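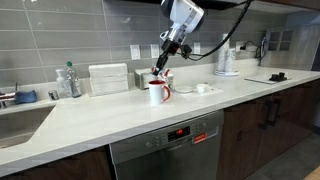
Mug with the red inside, kitchen counter.

Mixing Noel Cabrera's podcast again, 2335 on the clock. Episode 4 of Dustlow. Voices fine, room tone awful. Tried the Padilla de-noiser at 55 percent — way too much, he sounded like he was underwater. Backed off, beter.
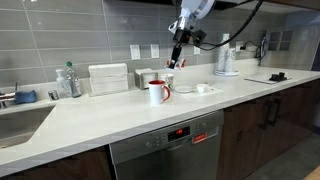 Hum was the other thing. Noel records at home, everything on one power strip. Wall behind the counter up there has four outlets and I'd kill for that in my booth. Notched the hum out, moved on.
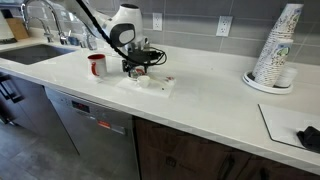
Little white cup, crumbs on the board.

Edgardo Tolentino wants the stems by 5. Still havent touched the intro music.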